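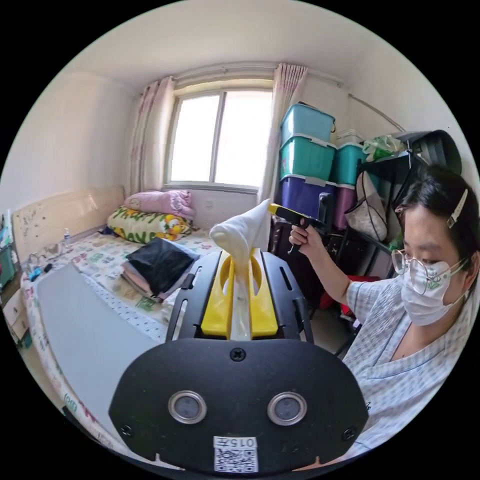 Figure 2. Bedroom at the Gavcombe site, with storage boxes stacked near the window.

3.2 Storage in sleeping rooms

Bedrooms did more than one job. At Gavcombe the boxes were plastic, lidded or not, piled against the wall – turquoise, teal, dark purple in Fig. 2 – with a metal rack alongside taking bags. Bed on the other side, patterned sheet. Floor space left over was not measured at this site (see Limitations). Residents told us that spare bedding went in the lowest box and so was rarley changed over. Same point in Grímsdóttir, for smaller flats. We coded rack and boxes as 2 seperate storage types.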